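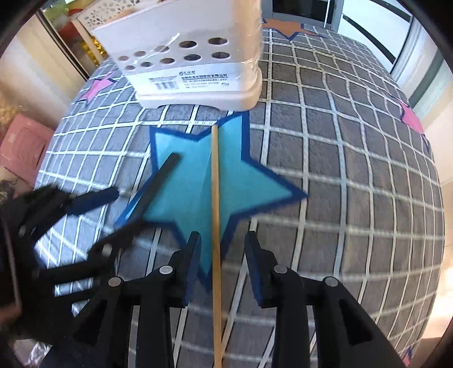
Household handling rules for robots used to be one line: don't break anything. Feltness, the small outfit that writes practice notes for people training robot hands, now runs to 78 clauses and most of them are about very ordinary stuff. Sticks. Spoons. Cutlery holders still in their wrap. A thin wooden stick held between two black fingers, over a grid cloth covered in printed stars, is the sort of grip that fills a whole page of the new edition. Clause 10, if you're looking. Grip on the padded strip, never on the bare edge.

Home > Features > Automation > Standards

July 23, 2021

The draft went out in May and got 512 comments. A lot of them were grumpy. Evel, which makes kitchen arms, wanted fewer rules for the cloth and more for the fingers. Kika wanted the oposite. Both got some of what they asked for.

What stayed in is the clutter rule. Don't tidy the table first. If a robot is going to put away cutlery in somebody's home it has to learn on a heap, crossed over every which way, with a clear spoon thrown in to make life hard. Clear plastic is a pain. Reflections, no real edge to find – the note gives it a section to itself.
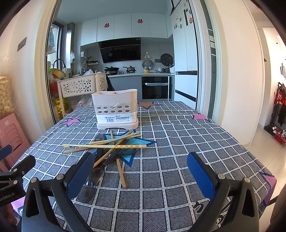 Chopsticks and spoons in a pile, cutlery holder behind.

Patterned cloths are allowed too. Encouraged, even. Plain backgrounds make for nice neat results and then the thing falls over at the first checked tablecloth. Feltness says at least one busy pattern per set, and the colour has to be written down. Grey is not enough, they want "grey, white grid, stars". Fussy? Sure. But Bang, a training shop that had 3,530 clips to sort last year, had to go back and relabel every one of them becuase the cloth was never noted.

Then there's people. Kitchens are private places. Fridge doors, mail on the counter, what's on the walls. The rule is to ask the household before recording, ask again before sharing, and blur anything with a name on it. Short clause, good clause. Could be stronger on kids.

Glass gets its own treatment. No stacking on glass, no fast moves near glass, and a person within arm's reach whenever a tumbler is on the table with metal cutlery. Evel called that over the top. Maybe. It's still in there. A spoon held upright by its handle counts as metal cutlery, bowl up or bowl down.
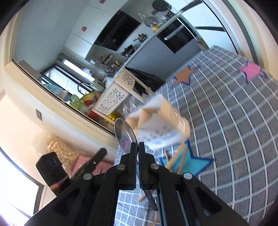 What to do before you start

Read the clause on grips. Check the pads for wear, both sides. Write down the cloth, the light and every object by its plain name – "spoon, metal", not "utensil 4". Stop if a pad slips twice in a row. Keep the failed tries, don't bin them, the note is very firm on that and so are we.

The next edition is meant to cover drawers and hot pans. No date yet.

We use cookies to remember your settings and count visits. By continuing to read you agree to our cookie policy. Accept | Manage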